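Door task, second attempt

8th August

The Sinard simulation challenge closes for entries in March, and our student club has finally settled on the door task. Each team gets the same two-armed robot and the same set of house models, and writes its own controller. Ours is called Garura. It runs on Prerau, the planner one of our older members wrote for the last competition, with most of the arm code replaced.

The first version treated the door as a reaching problem. It planned a path to a point, closed the gripper and pulled in a straight line. A door moves on an arc, so the error grew with the angle and the fingers slipped. Out of 300 runs, 30 got past the halfway mark.

The new version estimates where the hinge is and updates that estimate as the door moves. The base stays still until the arm is near its limit, then it backs away in short steps. One arm does the work. The other is held forward and open, and for now its only job is to stay out of the way.

There are 2 faults left. The wrist sometimes turns the long way round, which wastes time and can knock the elbow against the body. The second is in the logging: Org, our results script, drops the last 3 entries of a run if the simulator exits early. I have been reading those by hand.

Next on the list is the camera tilt. The head follows the working gripper too closely, and the view rolls so far over that the floor detection gives up. I plan to limit the roll first and retune the tracking afterwards.

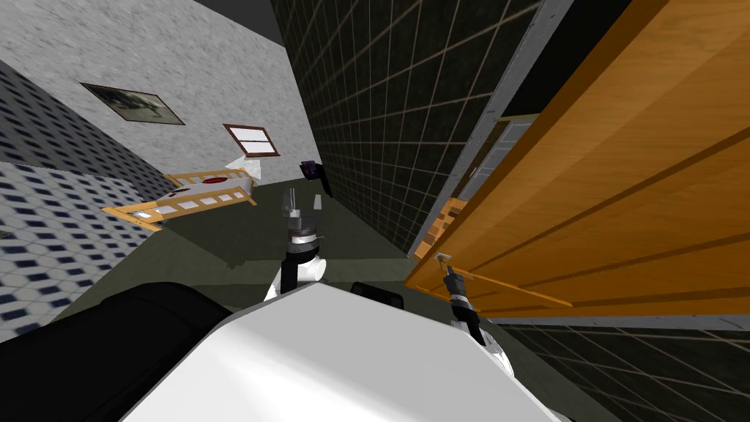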